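Looking After a Pale Timber Table (Without Going Overboard)

Posted in: Around the House

Every November, when the family starts ringing to ask what they can bring and who's sleeping where, I get a sudden urge to do something about the table. It's the one piece of furniture in our place that everybody uses, for breakfast and homework and sorting out the mail, and by the end of the year it has usually had enough. So one Monday, with a cup of tea and the radio on, I clear the lot off and give it a proper going over.

The clearing is half the job, I'm afraid! Ours collects sunglasses, school notes, rubber bands, and whatever was in Jonas's pockets when he came in. I put everything in one big washing basket and carry it to another room. If you shuffle it all from one end to the other as you go, you'll be there till tea time, and you'll miss the sticky patch under the fruit bowl (there is always a sticky patch under the fruit bowl).

Now, crumbs first and dry. A soft brush or an old cotton tea towel will do, going along the grain. Crumbs are scratchier than you'd think, especially toast, and if you go in with a wet cloth you're only pushing them about.

After that comes the wash. I use a small squirt of dishwashing liquid in 2 litres of warm water, and a cloth wrung out until it won't drip. Do a section, rinse the cloth, do the next section, then go over the whole top again with plain water and dry it straight away with a clean towel. Please don't skip the plain water. A table that feels tacky an hour after you've cleaned it has generally got soap left on it, and my neighbour Gemma Oakley went through three different polishes before she tried a rinse.
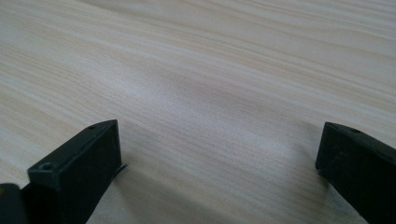 Once it's dry, get your head down low and look along the top towards the window. Smears and dull spots that you'd never see standing up show themselves in the shine, and you can go back and buff just those. Late afternoon is the best time for it at our house, when the sun comes in sideways. With a light colour like cream or pale pine you really do need the low angle, as the grain hides an awful lot from above.

A few things for particular marks:

White rings from mugs. Leave them overnight first, as a fair few fade by themselves. If not, lay a dry cotton cloth over the ring and use a warm iron, no steam, for a few seconds at a time, lifting it to look. Stop if nothing's changing. I wouldn't try this on a veneer you're fond of, as heat can lift the glue.

Texta and biro. A little methylated spirits on a cotton bud, but test it underneath first. It will take some finishes clean off, as I learned on my mother's sideboard.

Candle wax. Ice cubes in a sandwich bag, sat on the wax until it goes brittle, then ease it up with an old plastic card.

Light scratches. If you have solid timber with an oiled finish, rub very gently along the grain with 240 grit paper, finish with 300 or something close to it, then re-oil. On veneer or a lacquered top, leave the sandpaper in the shed. The layer on top can be terribly thin, and you can't put it back.

If you're not sure which sort you've got, look at the edge of the top. Solid timber carries its grain over the edge and down the side, while veneer usually has a strip stuck along there with a fine line where it meets the top.

I like to leave ours bare for the evening before the placemats and the fruit bowl go back. Felt dots under the bowl are worth having too, and I paid less than a coffee for a sheet of 40 at the hardware shop. They do fall off eventually, so check them when you do your next big clean.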